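In Praise of the Bad Chair

The coffee place on the corner in Nistwood took out its booths in March. In their place came stools, the backless kind, and a sign by the register asking laptop users to limit themselves to 210 minutes. I have sat on one of those stools. The sign is optimistic.

I used to think a public place owed you comfort. I wrote as much to the Gredbridge library when they replaced the reading room armchairs, and I got back a polite form letter and a survey. But I have come around, slowly and with a sore back.
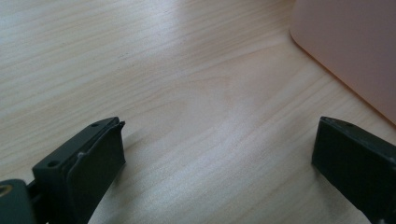 A comfortable chair, you see, is a kind of real estate. Whoever gets it first owns it for the day. The old booths seated four and were held, from opening until well past lunch, by one person and a coat. I know this because I was often the person. I bought one small coffee and felt like a regular.

Now people come in, drink something, complain about their hips and leave. Strangers share tables. They even talk, mostly about the stools, but you have to start somewhere. My own conversation with a retired plumber on the subject of lumbar support was the best I had all winter.

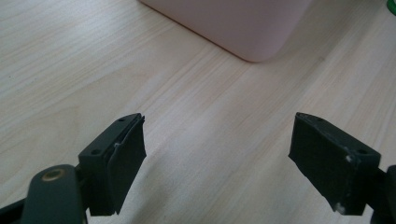

A pale wood tabletop with a pink container near the far side.

There are limits. My dentist has put the same hard bench in the waiting room, and I can't see what problem it solves, as I was never tempted to linger. The train station has gone further and installed a slanted rail to lean on, which I am told cost $3,043. For that money they could have bought 500 cushions and let us fight over them.

Still, I'd keep the stools. I get more done at home, where the chair is soft and I'm asleep in it by three, and I walk to the corner when I want to be among people who would also rather be sitting somewhere else.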